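The long wait for a small bar of solder

By Saron Sisay
23 February 2026

I got into silver solder because of a teapot. My aunt's, with a handle that had been mended twice by people who should have left it alone, and I decided (in January, with a cold, never a good time to decide anything) that I would do it properly.

So I rang Sullier, who roll and draw their own alloys in a unit behind the old tram sheds, and asked for a bit of hard solder. "Which one?" said Dragica Matić, and I had to admit I'd thought there was one. They list 49! She was very nice about it, and told me to come over and see some being made before I spent any money.

I love a foundry. Everyone's got their sleeves down and their hair up and there's a kettle going somewhere you can't quite see. Dragica's melts that morning were small, seven kilos each, silver and copper with a bit of zinc, and she stirred with a graphite rod and talked to me the whole time about her sister's wedding.

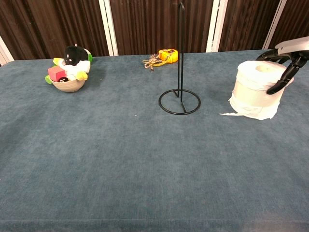
The zinc is the awkward one. It boils off long before the silver has melted, so it goes in late, wrapped in foil and pushed well under, and you still lose some of it up the extractor. Dragica weighs in a little extra to make up for it. How much extra? She wouldn't tell me, and neither would Bereket Ejigu, who runs the rolling mill and had clearly been warned about me.

Bereket takes the cast bar down a bit at a time, and anneals it between passes or the edges crack. He let me hold a strip that had gone too far. It was springy as a ruler and split all along one side, and back in the pot it went. By the end of the day he had nearly 330 metres of the good stuff on reels, most of it for Fistow, who make flutes.

I came home with a strip of medium at £73, more than the teapot is worth, and I've practised on copper offcuts every evening since. The handle is next. I'm terrified, if you're wondering.

Last updated: 10.40am

More from Metals & Making
Vitória Macedo on casting bells in a back garden
Nernesel reopens its wire works
What pewter is made of now
Abrehet Gebreyes: my life in rivets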